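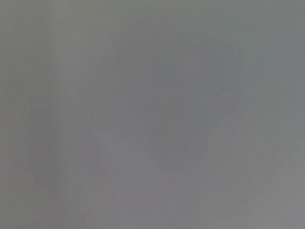
Somebody on my other post told me gray is the worst color you could pick for a big flat surface, worse than white, and that whatever I did next it'd always look patchy from one side of the room. Ok. Maybe. But I already have the paint and I already have gray, so asking properly this time.

Gray paint dried blotchy, darker patch, faint streaks. Sand and recoat or leave it?

Painted furniture > Finishes and touch-ups
Viewed 112 times

Quick version. Old Lalby sideboard, flat doors, flat sides, flat top, no trim or anything. Painted it mid gray in August. Paint is the Neltus satin one from the tin, not spray. 2 coats with a small foam roller, brush at the edges. Primer underneath, cant remember which, whatever the store had, white.

Problem is the big side panel, the one that faces the window. Straight on it looks fine. Walk past it in the morning and theres a soft darker area near the middle, no real edge to it, just fades out. Also streaks going up and down, very faint, which I guess is where I rolled. One strip looks paler than the one next to it. By the bottom the gray goes a tiny bit pink or mauve depending on the light. Drives me nuts, nobody else in the house can see it.

Things I already did:
wiped it with a damp cloth, no change
wiped it with Vondik spray cleaner on one spot, no change that I could tell
touched up the dark bit with a brush from the same tin. Worse. Now I can see the dark bit and the brush bit

I do not want to strip the thing. Doors look ok to me so would rather leave the doors alone if I can get away with doing just the side. Is one panel on its own going to match? And do I need to sand right back to primer or just scuff? Got half a tin left, maybe less.

Also does the paint go off. It's been in the garage.

Edit: yes I stirred it. Not for very long

Edit again: room is north facing, somebody asked. Lamp in the corner at night and then it looks totally even, so its mostly a daytime problem

2 answers

Answer 1 (accepted)

This is flashing, or mostly flashing. Different sheen in different spots, not a different color. Satin does it more than flat and gray shows it more than people expect, so the person in your other post wasn't completely wrong, just gloomy. The way to tell is put your face near the side of the panel and look along it toward the window. If the dark area turns shiny or goes dull while the rest stays put, its sheen. If it's the same darkness from every angle then you've got color, meaning paint that wasnt mixed well.

You might have a bit of each. Stirring "not for very long" is suspicious. The heavy stuff sits on the bottom of the tin and you get one color out of the top half and another one at the end. The pinkish cast down low, could be that, could also be your floor. Wood floors and rugs throw color up onto gray like crazy. Lay a white sheet or some old newspaper on the floor next to the panel and look again before you do anything. If the pink goes away leave it alone, no paint will fix that.

Ok so what I'd do:

Leave the touch up brush in the drawer. Brush over roller never matches on satin, the texture is different so it catches light different.

Scuff the whole side panel, edge to edge, 220 or something near it. You don't need to go back to primer. You're only after a dull even surface all over. Go a little longer on the spot you touched up until you can't feel the ridge with your fingertips. Don't use the super fine stuff, I saw a video where the guy uses 2,000 grit between coats, thats for polishing lacquer and cars, paint won't grip on that.

Dust off. Vacuum first then barely damp cloth. Let it dry properly. And if you used the Vondik on a spot, wipe that spot a couple extra times with plain water. Some spray cleaners leave a film and then the new paint does weird things there, and you'll be back posting about a second patch.

Stir the tin for 5 minutes. Real minutes, flat stick, scrape the bottom and lift up. If you have a clean jar pour all of it in and scrape out what's left behind then mix that in too. Strain it through an old pair of tights if it has skin or bits in it. Garage is fine unless it froze. If it froze it goes like cottage cheese and you'll know.

Then roll. Load the roller more than you think. Most streaky panels I see are a dry roller being pushed too hard, you squeeze paint out the sides and leave a line where each pass ends. Work top to bottom, overlap each pass by a third or so, and then very light strokes the full height, all the same direction, hardly any pressure. Stop. Don't go back to it when it has started to set, even if you spot something. Going back is where the soft dark patches come from, nine times out of ten, its the middle of the panel because everybody fusses with the middle.

Keep it out of direct sun while you do it and turn the heating down.

Matching: you do the one side, all of it, corner to corner. It meets the front at a corner so the light is different there anyway and your eye won't compare them. I'd leave the doors. If half a tin isn't enough for two thin coats on that side, buy the new tin BEFORE you start and mix old and new together, don't switch halfway.

Comments on this answer

> the newspaper thing!! it was the rug. At least the pink bit was the rug. Dark patch still there so sanding it is

> Would a foam roller be ok or should they get the short nap kind? I get bubbles with foam

>> Either. Foam is smoother on doors but holds less paint so it goes dry quicker and on a panel that size you notice. I use a Kamata short nap, the little 4 inch, wash it first and pull the fluff off with tape

> What about thinning it a bit

>> A splash of water if its water based and its dragging. Check your tin. I wouldn't if it already flows ok

Answer 2

same thing happened to me on a hallway cupboard, gray as well. i didnt sand i just put another coat on and it was fine. well, better. you could still see it in winter when the sun was low but i put a coat rack in front so whatever

if it only shows in the morning maybe wait a bit?? mine got more even after a few weeks, paint takes a while to harden all the way and the shine settles down some. you said August so probably past that now, sorry

also you could go flat instead of satin. flat hides everything. marks like mad though, every finger, so not if you have kids

Comments on this answer

> Wouldn't skip the scuff on satin, a coat on top of unsanded satin can peel at the edges. Might be fine on something no one touches

> mine hasnt peeled

> There was also one tiny dark speck in mine, stuck in the finish, is that dirt off the roller? Asking here because I don't want to start a whole new question

> probably fluff or dried paint off the rim of the tin. fingernail it when its fully dry, if it leaves a dent sand that spot and dab. or leave it

Update from the question writer

Did the side. Scuffed, wiped, wiped again, stirred till my arm hurt. There was a thick layer at the bottom of the tin, darker than the rest, so thats one mystery solved. Used foam because it's what I had. First coat looked terrible, nearly panicked and went back in, didn't. Second coat went on the next morning and it's miles better. If I squat down by the window I can still find a streak near the back edge, which is against the wall anyway.

Corner where it meets the front is fine. Top looks a bit tired next to it now tho. Not touching the top until spring, ran out of paint and the Neltus gray is out of stock at both places near me. If anyone knows whether they changed the name of that color let me know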